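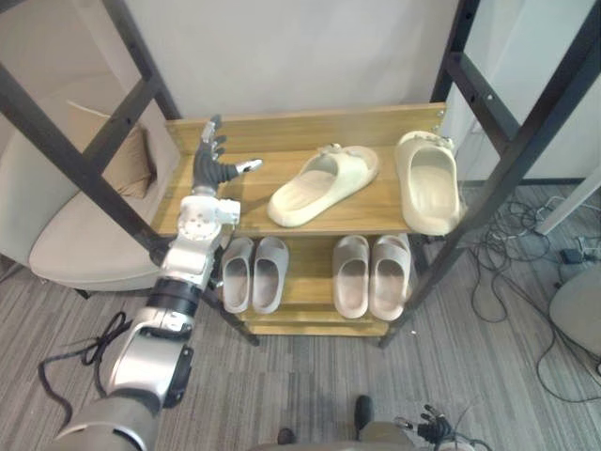

March, hand comparison, Grendov hand vs. the Flostura two-jaw, shoe rack task

Started 9:40. Arm and controller unchanged from last time, only the end effector swapped. Payload and center of mass re-entered for the Grendov hand. The first values I typed were still the two-jaw ones and the arm sagged when gravity compensation came on. Fixed, saved as a separate tool profile so this does not happen again.

Task as before: pick a slide off the upper shelf of the rack, lift clear, put it back toe to the wall. Upper shelf only today. The lower shelf needs the wrist to come in flat and I don't trust the collision model of the hand enough yet – the thumb is modeled as a straight cylinder and it sticks out further than that when open.

Runs
20 tries per hand, same operator, same start pose (hand open, fingers up, left part of the upper shelf).

Two-jaw: fast and predictable if the jaws meet the strap square. Misses were nearly all from slides lying at an angle, where one jaw lands on the sole and pushes the slide along the board. Closing force at 43 percent. Above that the strap folds and the slide turns in the grip during the lift.

Grendov hand: slower to close, better on angled slides. Two grasps tried. Fingers under the strap with thumb on top works well once the fingers are in, but getting them in takes a wrist roll that runs close to the joint limit. Pinching the side of the sole between thumb and first two fingers is easier to reach and drops more often. Silver fingertips have little grip on smooth soles. Hnatiuk sells rubber caps that might fit, will measure before ordering.

6 drops with the pinch, 4 of them during the turn and none on first contact. So contact is fine and the hold is weak. Want to log finger current during the turn before blaming the tips.

Latency
Glove to finger motion feels worse than with the two-jaw. Part of this is the Wustevar controller sending finger targets in a separate packet after the arm targets. When both arms are enabled the delay is easy to see by eye. Disabled the second hand in software for the last block and it got better. No proper numbers yet, the time stamps on the hand side reset on every reconnect.

Other
– Head camera view: the back of the hand hides the strap in the last part of the approach. With the two-jaw this was never a problem. A wrist view would help, bracket needed.
– Cream slides on a pale shelf against an off-white wall are bad for depth. Edges of the soles come and go. Try fixed exposure first.
– Cables on the floor behind the rack to be tied up before the base is moved again.
– Thumb joint warm to the touch after the last block, over 20 minutes of holding. Check the idle current setting.

Next: repeat the pinch with caps or tape on the fingertips, same closing speed. Then the under-strap grasp with the base shifted a bit left to get the wrist away from its limit. Lower shelf after the thumb model is fixed.

Stopped 12:15, hand parked open, power off at the controller.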